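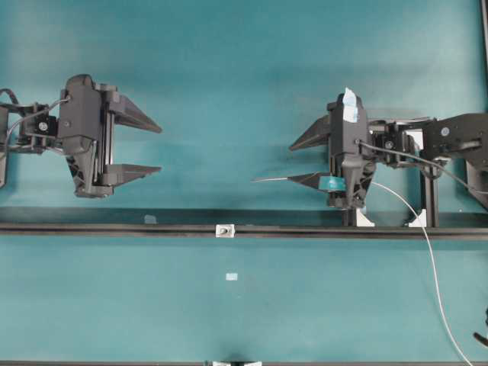 Clearing the bench - notes for the Monday session, Torvik workshop

Slide 1. Say who I am: Mogens Ragnarsson, bench lead at Preremden. Talk runs 30 minutes, questions at the end.

Slide 2. Why the surface matters. A plain tabletop in one color shows up small parts. Screws and offcuts of wire get lost on a patterned one. We went with teal for the Flutoseo benches and kept it.

Slide 3. The end-of-shift routine. Parts go back in the tray first, then hand tools, then wipe down from the back edge to the front. Do not start wiping with screws still out. PAUSE - ask who does it the other way.

Slide 4. Cables. Run them off the side of the bench, never across the part you work on. Tape is fine for a day. After that, use a clip.

Slide 5. Parts log. We listed 612 small parts in October and 301 had no labeled place. Show the tray layout. Mention that the labels fade and need reprinting.

Slide 6. What to try first: one bench, one tray, 48 hours. Leave the other benches alone until then.

Handouts are by the door. Mimix people have the next slot, so unplug the laptop before questions run over.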